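Garage Kids > How Cars Work > Brakes and Wheels

Start Engines Wheels Brakes Lights Ask Us

Search the garage Go

How does a car stop?

A car is heavy. Really heavy. So when it's rolling down the street and a squirrel runs out, something has to slow it down fast. That something is the brakes.

Every regular car has brakes on all four wheels. The driver pushes one pedal with one foot and all four go to work together. Pretty neat for one foot!
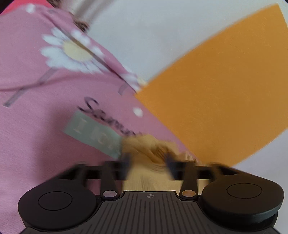
Anneli Miettinen
Kids' Page Writer, Flenwood Motor Club

OK so first, rub your hands together. Hard. Faster. Feel them get warm? That's friction. Friction is what happens when two things rub, and it slows stuff down. It makes heat too. Brakes are mostly just friction, in the right place.

Behind each wheel on most newer cars there's a flat metal plate, called a disc. The disc spins when the wheel spins. Over the edge of it sits a clamp called a caliper, and inside the caliper are two brake pads, one on each side. Push the pedal — the pads squeeze the disc. Disc slows, wheel slows, car slows.

If you ride a bike with hand brakes you already know this. Squeeze the lever and little pads grab the rim. Same idea, only a car needs a lot more squeeze.

Where does the squeeze come from?

Your leg isn't strong enough to stop a car all by itself. Mine isn't either. So there's a liquid called brake fluid, and it fills thin tubes that run from the pedal part to the wheels. You can't really squish a liquid. Push on one end and the push comes out the other end. Most cars also have a booster, wich adds extra push to your foot's push.

Try it: get two plastic syringes (no needles!) and a bit of clear tube that fits. Fill it all with water, no bubbles. Push one in and the other pops out. A grown-up should help, and do it over the sink.
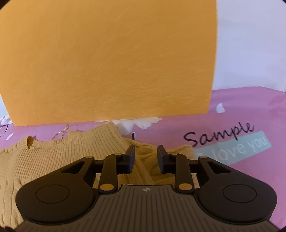
Why can't a car stop right away?

Two reasons. First the driver has to see the squirrel and move a foot. The car keeps rolling that whole time. Then the brakes need time to do thier job, and the faster you go the longer it takes.

At the Halvorsen Street open day last June we rolled a wagon down a ramp and measured how far it went before stopping. Low ramp, 43 inches. High ramp, 146 inches! Same wagon, same floor. It was just going faster at the bottom.

Rain makes it worse. Tires need to grip the road and a wet road is slippery. Snow, even more. So never run out in front of a car, even if the driver sees you and waves.

Words to know

Friction — rubbing that slows things down
Disc — the metal plate that spins with the wheel
Caliper — the clamp
Pads — the parts that press on the disc
Brake fluid — the liquid in the tubes

Next time: why do tires have grooves?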